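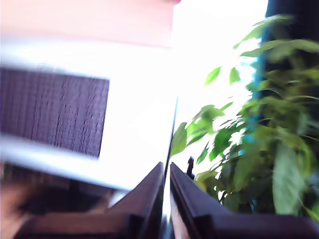 Light shows through a narrow gap.

Print | E-mail

Finding and Sealing Drafts
By Raelene Pirihi
Updated 4/20/25

Most older houses leak air in dozens of small places. Spring is a good time to fix them, when caulk cures well and you can leave a door open while you work. Sealing a typical house takes a weekend and very little money.

Start with light. Have someone stand outside after dark with a strong flashlight and move it slowly along the edges of the doors while you watch from a dark hallway. Mark each place where light comes through with a bit of painter's tape. Windows can be checked the same way, but glass throws reflections, so hold a hand over the pane if you are not sure what you are seeing.

Light only finds straight gaps. For the rest, wait for a windy day and hold a strip of tissue near baseboards, outlet covers, the attic hatch and the place where pipes come in under the kitchen sink. If the tissue moves, tape the spot. Turn off any fans first, and the furnace too.

Doors

Look at the hinges before you buy anything. A door that has dropped will leave a wedge-shaped gap at the top on the latch side, and weatherstripping will not fill it for long. Tighten the hinge screws. If they spin, replace one screw in the top hinge with a three-inch screw that reaches the stud.

Foam tape is fine for a door that gets little use. It flattens quickly on a front door. Use a V-strip or a tubular gasket there, and nail it as well as gluing it. Clean the jamb with rubbing alcohol and let it dry before anything sticky goes on.

At the bottom, a screw-on sweep should just brush the threshold. Close the door on a piece of paper and pull. You want some drag. If the paper slides out freely, lower the sweep an eighth of an inch and try again.

Windows

Caulk the outside trim where it meets the siding, but leave the weep holes along the bottom of the frame open – they let water out. Scrape old caulk away completely. New caulk over old cracks in the same place within a year or so.

For sash windows, rope caulk pressed in along the meeting rail will hold through the winter and peel off in the spring. Lock the window first. The lock pulls the two sashes together and often closes half the gap by itself.

Outlets and pipes

Foam gaskets go behind the cover plates on outside walls. Shut off the breaker before you take the plates off. Around water pipes, use caulk for gaps under a quarter inch and canned foam for anything bigger. Canned foam expands more than you expect, so fill the gap only halfway. Do not use ordinary foam around a furnace flue or chimney. Those need sheet metal and high-temperature sealant.

A reader's note

Güven Başaran wrote in to say that his attic hatch was the worst leak in the house. He screwed rigid foam board to the back of it, ran gasket around the ledge, and added two hook-and-eye latches to pull it down tight. The job took him one evening in December.

Print this page
E-mail this page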